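Section 4: Setting up your Juton benchtop dishwasher

Right, so you've got the thing out of its box and you're wondering where on earth it goes. I wrote this part after setting up my own Juton in a rental kitchen with one power point and a very fussy tap, so take it as a mate's walk-through to sit alongside the printed sheet. Clear yourself a decent bit of table or bench first, and have a few dishes handy for the test load in 4.4.
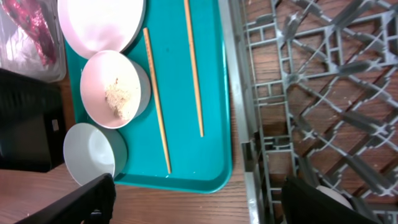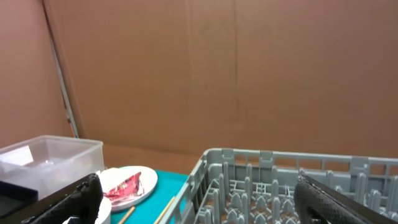

Fig. 4a and 4b. Bowls on a teal tray (first picture); a clear storage bin in front of cardboard (second picture).

4.1 Picking the spot

1. Find a flat, solid bench within reach of your kitchen tap. The inlet hose is 221 cm long and it does not stretch (I tried).
2. Measure the height under your overhead cupboards. You need 527 mm clear, and a bit extra is lovely if you want to get your hand in behind.
3. Slide the machine back, leaving a hand's width at the rear for the hoses.
4. Put a spirit level on top, side to side and then front to back. Wind the front feet in or out until the bubble sits in the middle.

Note: The back feet don't adjust. If your bench slopes towards the wall, pop the rubber pads from the accessories bag under them.

CAUTION: Keep the vent on the right-hand side clear. Steam comes out of there at the end of a cycle, and it'll lift the edge of a laminate cupboard quick smart.

4.2 Connecting the water

1. Turn the tap off and unscrew the aerator, the little mesh bit at the end of the spout.
2. Check that the rubber washer is sitting in the Steiner adaptor. Mine had fallen out into the bag, and I mopped up a fair puddle before I worked that out.
3. Screw the adaptor on by hand until it's snug. No spanner!
4. Push the inlet hose up into the adaptor until it clicks, then give it a gentle tug.
5. Hang the drain hose over the edge of the sink with the plastic hook. The end must stay above the waterline if you've got the plug in.
6. Turn the cold tap on slowly and watch both joins for a minute.

If your spout has an odd thread, Distwood sell a set of reducers that covers most of them. Uwe Albers, who looks after the Juton help line, talked me through mine on a Sunday — very patient man — and the one I needed was the smallest in the pack.

4.3 Salt and rinse aid

1. Take out the bottom rack and unscrew the salt cap.
2. Fill the chamber with water, first time only.
3. Tip in 317 g of dishwasher salt using the funnel. Some water will spill over, that's fine.
4. Wipe the thread clean and do the cap up firmly.
5. Fill the rinse aid cup in the door to the line and set the dial to 3.

CAUTION: Never use table salt. It has additives that gum up the softener, and the warranty won't cover it.

4.4 The test load

1. Scrape your dishes. A few crumbs are okay, but bones, rice and labels go in the bin.
2. Stand bowls in the bottom rack, facing the middle and tilted down. Don't nest them or the water can't get in.
3. Spin the spray arm with a finger to be sure nothing catches.
4. Put in one tablet, shut the door until it clicks and choose Quick.
5. Press Start. You'll hear the pump hum and then a fairly loud gurgle, which gave me a fright but is quite normal.

If the display shows E24, the machine isn't getting enough water. Open the tap further, look for a kink in the hose, then hold Start for three seconds to clear the code.

When the cycle's done, turn the tap off before you unclip the hose and press the red relief button on the adaptor. Have a tea towel under it. Spare washers and hooks come from Neltent, and the part numbers are in Section 9.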